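Bremby Teleoperation Station
Kereama Robotics Training Equipment

The Bremby station allows an operator to demonstrate handling tasks to a two-finger gripper by remote control. It is supplied to teaching laboratories and research groups that require recorded demonstrations for policy training. The operator holds a lightweight hand controller, and the simulated gripper follows its position, rotation and grip in real time.

Each station includes the Stirkville kitchen library, a set of 234 simulated objects and surfaces. Operators work from the wrist view, with both fingers visible throughout the approach.

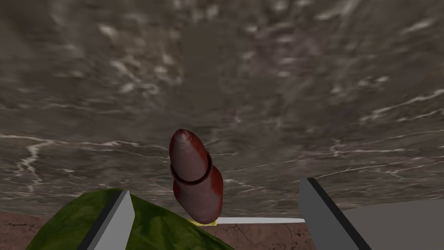
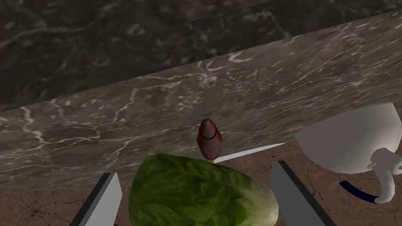

Wrist views, Stirkville kitchen library. Source: Kereama / Alby Whitcombe

Produce and other items may be placed close together on the counter, so that the operator must choose an approach angle with care. Demonstrations may be paused, rewound and resumed from any point – a feature requested by instructors who work with first-time operators. Unsuitable attempts can be marked and left out of the exported set.

Specifications
Part number: 1674-B
Controller: handheld, six degrees of freedom, left or right hand
Controller weight: about 204 grams
Recording: wrist view, joint positions, gripper opening
Simulation software: Bodadard, one seat included
Warranty: two years, parts and labor

Ordering
Institutions may request a written quotation from the Kereama sales office. Additional Bodadard seats are sold separately. Stations ordered before the end of July will be delivered in time for the fall term.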